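Speaker notes — budgeting for the gripper stations
2024-02-07
Adebayo Dauda

(Wait for people to find seats. Say hello to the Prirow folks at the back, thank them for the coffee.)

Good morning, everybody, and thank you for coming to a talk with the word "budgeting" in it. I promise to get to the money quickly and then stay there, and if I wander off into cable management somebody should wave at me.

My part of Bakstead is small. We teach robots everyday table jobs by having a person do them first with a pair of hand-held grippers, and the job we've spent most of our time on this winter is paper cups. Cups and lids and sleeves and the stand they live in. When I wrote the first equipment request I put down two grippers and a table and felt pretty good about myself.

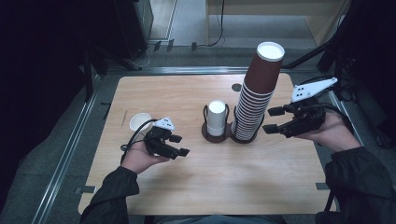

The grippers were the easy line. I had a quote from Kaewmanee in my inbox before lunch, the price was fair, and I would buy from them again. What I hadn't written down was nearly everything else — the rail to build a frame around the table, the marker plates, tripods, a carpeted corner of a room that we now can't use for anything else, and cables. Oh, the cables! Please put cables on their own line. I hid ours under "miscellaneous" and it looked terrible by the end of the first month, when I had to explain to a very patient person in finance why miscellaneous was our third biggest cost.

(Slow down here. Last time I rushed this.)

So, how I do it now. I split the request into things we buy once, things that wear, and things we use up. The table and the frame are bought once. Cups are used up, and we order them 1,000 at a time, which sounds like plenty until you've watched a few sessions go by and seen how quickly a cup gets a little crushed at the rim and stops stacking the way a fresh one does. Buy the same cup every time, by the way. We switched to a cheaper one in the fall and the stacks came out of the holder differently, and we lost the better part of a week on it.

Then there's the middle group, the things that wear, and I'd like to spend a few minutes on it, as it's where I got my numbers most wrong.
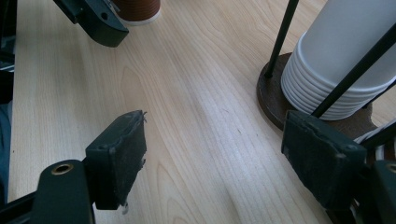
A finger pad is a cheap little part. It gets scuffed, it picks up dust, the edges start to fray, and the person using it gets used to it a bit at a time and squeezes harder without noticing. We had budgeted for one spare set per station for the whole year. Our current rule is a fresh set after about 20 sessions, with 7 sets on the shelf, and I reorder when the shelf gets down to two. Tasau sells them to us in a pack for $239, and I just treat that as rent.

(If someone asks about making our own pads: yes, we tried, they peeled. Happy to talk about glue at the break.)

The other thing I'd ask you to plan for is people's time. Somebody has to change the pads, check the markers, and reset the cups between runs. We gave that no hours at all in the first plan, and it came out of the sessions instead.

Okay, second station. Prirow has asked whether it costs half as much because we've learned so much from the first one. I wish! The design work is done, so that part is saved, but the parts list is the same length. Put up the two request sheets side by side and let people read for a minute before talking over them.

(Questions. Leave the request sheets on screen.)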